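Tabletop gripper comparison

A tabletop gripper comparison is an informal trial in which two or more robot grippers, or the same gripper under different cameras or controllers, are given the same household objects to handle. Such trials are common among small laboratories, sellers of low-cost arms and hobby groups. They are cheap to run and easy to film. How much they show about the hardware is disputed, and results from one table have rarely been repeated on another.

Background

Grippers used to be chosen from data sheets listing opening width, closing force and weight. These numbers say little about how a finger behaves against a thin bag or a crowded cup, and from this gap came the habit of trying things out on a table. The early write-ups mostly reported a success rate and little else. Readers were seldom told who picked the objects, how many attempts were thrown away, or whether the operator had practiced.

One of the better known efforts is the Drikuline comparison, run by Orest Nechyporuk and written up in a set of notes that has been revised several times. It set the Ziltach two-finger gripper against the Midtbø, a softer design with replaceable pads, over 135 attempts. The notes are unusual in listing failures one by one. They are also unusual in declining to name a winner, a choice that annoyed both manufacturers and a fair number of readers.

Objects and layout

Most trials use groceries and stationery. A typical layout has a walled work area, an arm or a pair of arms at the front, and a few objects set out toward the back. Stationery holders are popular because pens and pencils stand close together and the fingers must fit between them or around them. A holder filled with pencils, markers and a highlighter gives a gripper many surfaces of different width within a small space, and a wrist camera looking at it has to sort out a great deal of overlap.
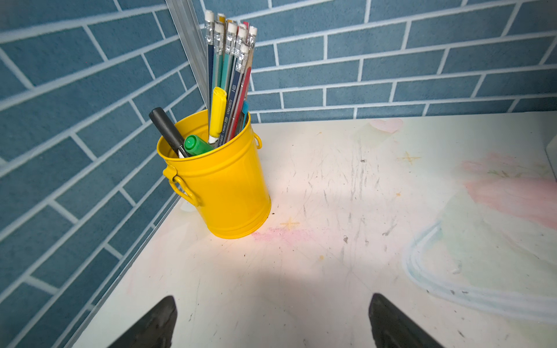
The weakness of this kind of object is that no two attempts are alike. Once one pencil has been pulled, the rest shift, and the next attempt is a different problem. Nechyporuk's notes handle this by refilling the holder to a fixed plan after every attempt, with each item's lean marked on a card. Other groups do not bother. A figure obtained from a holder that was never reset should be treated as a figure for that afternoon only.

Finger width matters more in these trials than the sellers suggest. The Ziltach fingers taper, which helps with a single upright pencil, and this is the feature shown most often in promotional clips. The same taper leaves little contact area on a leaning marker. In the Drikuline notes, 28 of the recorded failures were slips of this type. The Midtbø pads slipped less but pushed neighboring items aside, and the notes count a disturbed neighbor as a failure, which other authors do not.

Cameras

Two views are normally recorded: one from the wrist and one from a fixed point beside or above the work area. The wrist view gives close detail near the fingers but loses the surroundings. The fixed view keeps the surroundings, yet an arm reaching forward can hide the object at the moment of contact. Claims that one view is "enough" usually come from trials with very few objects.

Oleksandra Kovalchuk, who repeated part of the Drikuline work with a Carnier controller, argued that camera placement explained more of the difference between published results than the grippers did. Her case rests on 12 paired runs in which only the fixed camera was moved. That is a small number, and she says so in her own text. It is still more than most of the people who disagree with her have offered.

Two-arm trials

Shelf tasks with two arms became fashionable after the single-arm results began to look alike. Packaged dry goods such as spaghetti are often chosen. The packages are long and light, and a row of them on a rack forces the arms to approach from the front without knocking the neighbors.
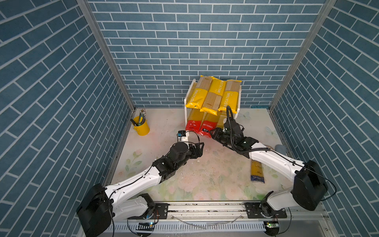

Two arms bring their own confusion. When one arm steadies a rack and the other pulls a package, it is hard to say which gripper deserves the credit. Cable routing also starts to count, as a stiff loop near the wrist can tug on the last joint and spoil a careful approach. Few write-ups mention cables at all — the Drikuline notes give them 14 lines, and they are among the most useful in the document.

Controller settings are a further problem. Carnier's default closing speed is faster than the one used in the original work, and a quick close on a plastic package gives a different result from a slow one. Several online comparisons that claim to test grippers have in effect tested two closing speeds.

Criticism

The main complaint is that the objects are chosen after the gripper. A seller with narrow fingers shows pencils, and a seller with wide pads shows bags. A second complaint concerns the operator. Where an arm is driven by hand, skill improves over a session, so the gripper tried last has an advantage unless the order is mixed. The November revision of the Drikuline notes mixed the order and found the gap between the two grippers much smaller than before. Earlier figures from the same notes are still quoted on sales pages without this correction.

Defenders reply that a rough trial is better than a data sheet. This may be true for a buyer who intends to handle the same objects at the same table. Beyond that, the evidence is thin.

See also

Closing force
Gripper pad
Wrist camera
Teleoperation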